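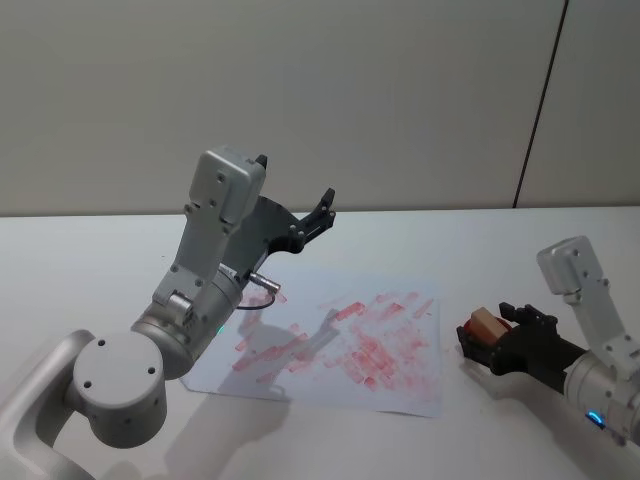 Grotov 下置式皂液器加延长管套装，用了大半年后的评价

先交代一下情况。我家厨房水槽是双槽不锈钢的，台面右后方预留了一个孔，原来装的是随水槽送的皂液器，瓶子挂在台面底下，每次加洗洁精都要把按压头拔出来，从上面一点一点往里灌。灌快了会溢，灌慢了手酸。去年十月那个按压头的弹簧彻底不回弹了，我就换成了 Grotov 的这一款，顺便买了同牌子的延长管。

写这篇是因为当初下单之前翻了很多评论，大多是收到货当天写的，只说好看、包装好、物流快，对我没什么用。卫浴五金这类东西，装上那天都不错，问题一般要过几个月才出来。

包装和配件

盒子里有按压头一个、底座一个、塑料锁紧螺母一个、橡胶垫片两片、瓶子一个、短吸管一根。延长管是另外一个袋子，里面有硅胶管、止回阀和一个大口瓶盖。说明书是一张折页，中文部分印得很小，安装步骤的图还算清楚，止回阀的方向却只在英文那一栏标了，中文栏漏掉了。我第一次就装反了，按了几十下不出液，拆下来对着英文看才明白：阀体上的箭头要朝按压头方向。

同系列还有亮面镀铬和哑光黑。我选的是拉丝镍，和龙头颜色接近，但放在一起看还是有色差，龙头偏黄一点，皂液器偏冷一点。介意的话建议龙头和皂液器买同一个牌子同一批。

安装

台面孔已经有了，所以没有动到开孔器。我家的孔径比底座的螺纹管大一圈，底座盖得住，但如果垫片没有放正，拧紧以后整个底座会偏向一边。办法是让一个人在上面扶住，另一个人在柜子里拧螺母。一个人也能装，只是要来回钻几次。

螺母是塑料的，手拧即可，说明书写明不要用扳手。我开始不放心，用水泵钳又紧了小半圈，听到响了一声，赶紧松开检查，螺纹没有坏，但螺母边上有一道白印。后来一直按手拧的力度用，底座没有松过。

原装瓶子拧在底座下面。用延长管就不装这个瓶子，把硅胶管套在按压头的吸管接口上，另一头穿过大口瓶盖，直接伸进一桶洗洁精里。桶放在水槽柜的底板上。要注意三个地方：

一，硅胶管和接口一定要套到底，套得浅会进气，按起来是空的。我套之前用热水泡了一会儿管口，软了以后好套很多。

二，管子不要留得太长。买来的长度对普通橱柜是多余的，在柜子里盘成圈，每次都要多按几下才出液。我剪掉了一截，剪口斜着剪，免得贴住桶底吸不上来。

三，柜子里如果有净水器、厨余处理器这类东西，先看好管子怎么走。我家有一台 Arnico 的小净水器，进水管正好横在中间，最后用扎带把硅胶管固定在侧板上，和热水软管分开。

第一次出液我按了很久，手掌都红了。后来 Ashwin Kamath 来家里吃饭，他是做卫浴安装的，看了以后告诉我可以先把按压头拿下来，用嘴或者针筒从管口抽一下，把液体引上来再装回去。我当然选了针筒，药店买的那种没有针头的就行。换桶的时候我照这样做，按几下就有了。

日常使用

出液量属于中等偏少。按到底一次，洗两三个碗够用，洗油锅要按两次。它没有调节出液量的功能，有些高价产品有，我觉得可有可无。

手感比原来那个好。按下去阻力均匀，回弹也干脆，到现在没有卡住过。按压头可以左右转，转到哪里停在哪里，不会自己滑回来。出液口的长度刚好能伸到水槽里面，滴下来的洗洁精不会落在台面上。如果你的台下盆边缘比较宽，或者孔位离水槽远，买之前最好量一下，从孔中心到水槽内沿的距离大于出液管长度的话，就会滴在台面上，天天要擦。

滴漏方面，前三个月完全没有。第四个月开始，按完以后偶尔会挂一滴，过一会儿才掉。我把按压头拆下来用温水冲了一遍，里面有一点结块的洗洁精，冲干净以后恢复正常。之后我差不多每换一桶就冲一次，再没有出现过。

表面方面，拉丝镍不显指纹，水渍能看见，但一抹就掉。我们这里水偏硬，底座和台面交界的那一圈容易积水垢，白白的一条，用白醋沾在纸巾上敷一会儿可以去掉。醋不要敷太久，敷完一定用清水擦，我不清楚镀层的耐酸程度，厂家的说明里也只写了避免使用强酸强碱和钢丝球。

适合装什么液体

我试过三种。

普通洗洁精没有问题，浓稠一点的也能吸上来，冬天柜子里冷，会慢一些。

洗手液也可以，但带磨砂颗粒或者珠光的不要用，颗粒会卡在止回阀里。我试过一瓶 Kulkarni 的去油洗手膏，稀释以后还是堵了，拆阀清洗花了一个晚上，这个责任在我，说明书里写了不能用含颗粒的产品。

浓缩型洗洁精如果要兑水，兑好先摇匀再插管。我兑得太稀那次，按压时有水从按压头缝隙往外渗，换回原液就没有了。起泡型的洗手液不适合，它需要专门的起泡泵头，装在这里出来的只是稀水。

价格和替代品

皂液器本体我买的时候是157元，延长管另算。网上同样外形的白牌产品便宜很多，我岳母家装的就是那种，按压头是塑料电镀的，用了一年多，出液口附近的镀层起皮，割手。Grotov 的按压头拿在手里明显沉，商品页写的是黄铜主体，我没有办法验证，只能说到现在没有起皮、没有锈点。

往上还有 Nonthorpe 的一款，卖442元，带出液量调节，从台面上方也能加液，按压头一拔就行。我在建材城的展厅试过，手感更轻，按起来几乎没有声音，做工也确实细一些。如果是全屋新装修，龙头和下水都打算用他们家的，配成一套颜色会统一。单独买一个皂液器，我觉得差价不太值。

还有一种选择是不装，直接把瓶装洗洁精放在台面上，孔用装饰盖堵住。我家在换之前有两个星期就是这样过的，也不是不能过，就是瓶底总有一圈水，台面靠墙那一角总是黏的。

售后

我联系过一次客服，问止回阀坏了能不能单买。第二天上午回复，可以，附了链接，和延长管里带的是同一个型号。后来没有坏，也就没有买。保修写的是按压机构三年，表面镀层一年，要保留订单截图。客服另外提醒，自己换过非原厂的管子，漏液造成的柜体损坏不赔，这一点买第三方延长管的人要留意。

不满意的地方

说明书中文部分漏掉止回阀方向，这个应该改，一行字的事情。

延长管的大口瓶盖只适合他们自己配的瓶子，拧不上常见的大桶洗洁精。我现在是把原来的桶盖钻了一个孔，把管子穿过去，留了一点缝隙进气。如果孔钻得太紧，桶里会被抽瘪，出液越来越少。

垫片是黑色橡胶的，浅色石英石台面上拆下来会有一圈印子。我拆过一次底座，用小苏打擦了好几遍才淡下去。浅色台面可以另买硅胶透明垫片，五金店就有。

管子在柜子里是半透明的，里面有没有液体能看出来，可是桶放在最里面的时候看不到余量，常常是按空了才知道。我现在的做法是桶换成透明的，放在柜门边上。

给几类人的意见

台面已经有孔、原来的皂液器坏了的，可以买，连延长管一起买。加液这件事从每两三个星期一次变成几个月一次，对我来说是换它最大的好处。

台面没有孔的，要想清楚再开。石英石和岩板开孔要请师傅，我问过的价格是一个孔100元，另外收上门费，岩板还有开裂的风险，师傅一般不包赔。不锈钢水槽自带备用孔的比较省事，把塞子敲下来就行。

租房的不建议，搬家时拆下来，台面上留一个孔还要给房东解释。

水槽柜里放了大型厨余处理器又放了净水器的，先量空间。底板上至少要能站住一个桶，还要留出伸手进去换桶的位置。

补充一条：有人私信问能不能把两个按压头接到同一个桶里，一个在水槽，一个在旁边的备餐池。我没有试过，问了客服，答复是不建议，两边的止回阀会互相影响，其中一边容易进气。备餐池那边我最后用的是原装的小瓶子，从上面灌，用得少，灌一次能用很久。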